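3.2 Demonstration collection

Operators recorded 260 demonstrations at the Beddoe bench using paired hand-held grippers, with 166 retained for training. Each task involves one soft toy and a shallow black tray.

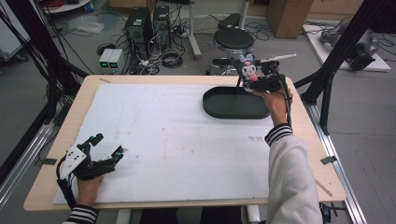

Figure 4a. Operator view, toy held in the right gripper near the tray.

Soft objects deform under the fingers - a source of variation we chose to keep. Gripper views were stored separately.
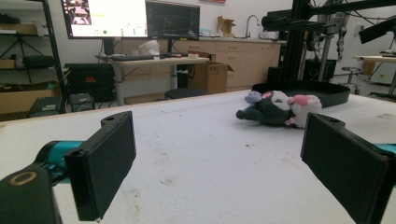

Figure 4b. Gripper view, toy on the table with the tray behind.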